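Home | Site services | Equipment planning | Checklists | Contact

Pre-purchase inspection checklist: countertop manipulator cell, Urham test kitchen
Friday, May 1, 2026 – Equipment Planning, Hetar

Scope: condition and suitability check of the arm, gripper and worktop layout at Urham, carried out before the capital request for a second cell goes forward. Each item is marked OK, ACTION or HOLD. Comments are for the budget holder and for whoever writes the purchase specification.

Wooden board on the counter, household items left in place.

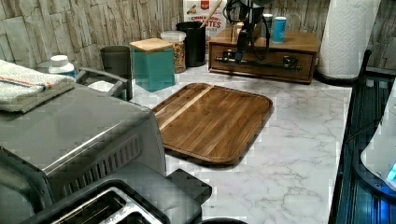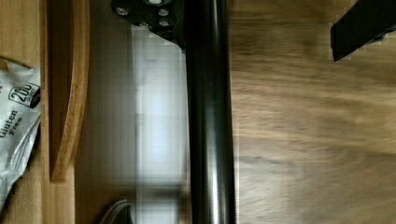
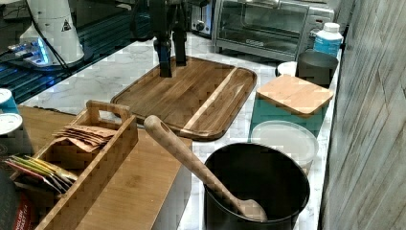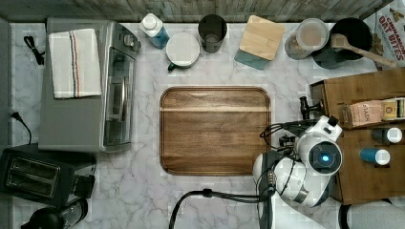
Section A – Mounting and reach

A1. Base fixing secure, no movement by hand. OK.
Comment: the second cell should use the same bolt pattern. Ballico quote an adaptor plate as an optional extra. Strike it from the quote.

A2. Full working area reachable without joint limit warnings. ACTION.
Comment: the back of the counter is reachable only with the elbow high. Acceptable for trials. For the new cell, ask for the longer forearm to be priced as a separate line so that the two can be compared.

A3. Clearance to wall and fixed surfaces. ACTION.
Comment: no minimum clearance is written down anywhere on site. Set one before ordering and put it on the layout drawing. The current drawing is revision 2 and does not show the backsplash.

A4. Emergency stop within reach of a standing operator. OK.

Section B – Gripper and fingers

B1. Finger fasteners present and tight. OK.
Comment: checked with the driver from the cell kit. No torque values are given in the Bråten manual. Request them in writing.

B2. Finger pads free of cuts and glazing. ACTION.
Comment: one pad is polished at the tip. Still serviceable. Spare pads are sold in packs of 32, far more than one cell will use in a year. With two cells on the same gripper a single pack becomes reasonable, and this should be counted in favour of standardising.

B3. Opening width suits the object list. HOLD.
Comment: the list was last revised before the wide trays and boards were added. A flat board with a raised rim can be taken by the rim, but one too wide for the fingers cannot be gripped across the body. Either the list is cut or a wider finger set is budgeted at 199 per pair. Decision needed in June.

B4. Surfaces food-safe where contact is intended. HOLD.
Comment: supplier declaration covers the pads only, not the finger bodies. Do not accept "suitable for kitchen use" as wording in the specification.

Section C – Cables and power

C1. Arm cables supported through full travel. ACTION.
Comment: allow for a proper cable guide on the new cell. Clips are cheap but work loose, and the time spent refitting them has never been charged to the equipment budget.

C2. Cables clear of the object area. ACTION.
Comment: see C1. Repeat the check after any layout change.

C3. Appliance supplies separate from the robot supply. OK.
Comment: the second cell will need its own circuit. The electrical work is not in the Ballico quote and must be entered under building costs.

C4. Appliances isolated before arm is powered. OK.
Comment: done by procedure. A keyed isolator would be better – price it.

Section D – Cameras and lighting

D1. Wrist camera lens clean, mount rigid. OK.

D2. Calibration record in date. ACTION.
Comment: record found, but not signed. Recalibrated during the visit and signed. A spare calibration target should be bought with the second cell, as the existing one cannot be in two rooms.

D3. Lighting even over the work surface. HOLD.
Comment: polished and metal surfaces give highlights. Get a quote for diffused fittings before spending anything on cameras.

Section E – Costs to carry forward

E1. Service contract. Bråten offer up to 2 visits a year at a fixed 1,274. Travel is extra and is not capped. Ask for a cap.

E2. Training. Not quoted. Existing operators can cover the second cell if the controller version is the same. State the version in the order.

E3. Delivery. Check door width and lift access. The crate for the first cell had to be opened in the loading bay, which the warranty terms do not allow.

E4. Disposal of packaging. Enter it this time.

Result: existing cell fit for continued use with the actions above. Capital request for the second cell to stay on HOLD until B3, B4 and D3 are closed. A3 must be closed before any order is placed – no exceptions for long lead items.

Contact: Equipment Planning, Hetar, Urham site | © 2026 Hetar | Back to top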